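ok thread on the bin picking result, quick one. new grasp scorer vs our old one, same arm, same metal bin, same blocks. 624 grasp attempts each

short version – the new one misses less on blocks lying flat against the wall. Those were killing us in September

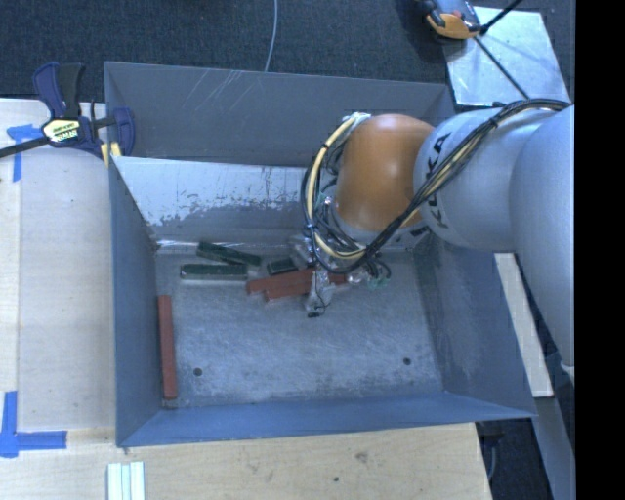 Celeste Pereyra
PhD student, robot grasping, Jernley

Red on green piles still the worst case. it picks the right block then clips teh neighbor on the way down

2 failure types left, writing both up wiht Horacio. code after that – 6 weeks maybe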